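Lutell work table, the long one: is it worth the fuss?

Shares 89 | Comments 3

I came to the Lutell expecting to dislike it. Everyone who owns one talks about the top as if it were a family heirloom, and the Prisetti catalog calls it "a lifetime surface." I have heard that before, usually from people selling me a table.

So, after 11 months of shared use: it's fine. The pale top wipes clean and doesn't show every scratch, though it throws window light straight into your eyes in the afternoon. The legs stay put. For parcels and board cutting I still go to the old white table, and I'm not alone in that. You can leave cardboard and a roll on it all week and feel no guilt.
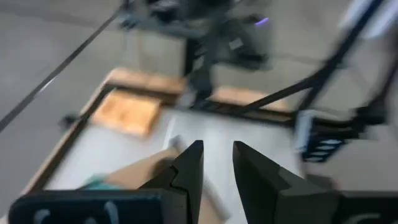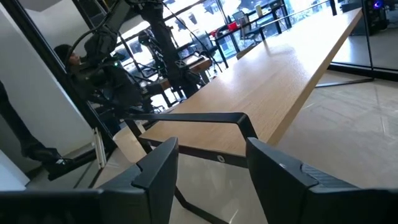

Kolum Makers' Club – Tools and Furniture Reviews

The white top in the first picture is the one I'd buy again. The long light-wood one in the second looks better, I'll give it that, and on a tiled floor the black metal feet sit flatter than I expected. But at 500 dollars more than the plain Balogh bench, I want something besides looks. The extra length mostly collects other people's stuff.

Assembly took two of us an evening. The instructions skip the step where you square the feet, and the supplied wrench is junk – use your own.

Buy it if you need the length. Otherwise wait for a sale.

Gareth Bramwell

Comments (3)

pinegrain24: Glare is the dealbreaker for me. Did you try turning it?

Gareth Bramwell: Yes. Then it blocks the walkway.

M.T.: Had mine since October and no complaints, but agree about the wrench.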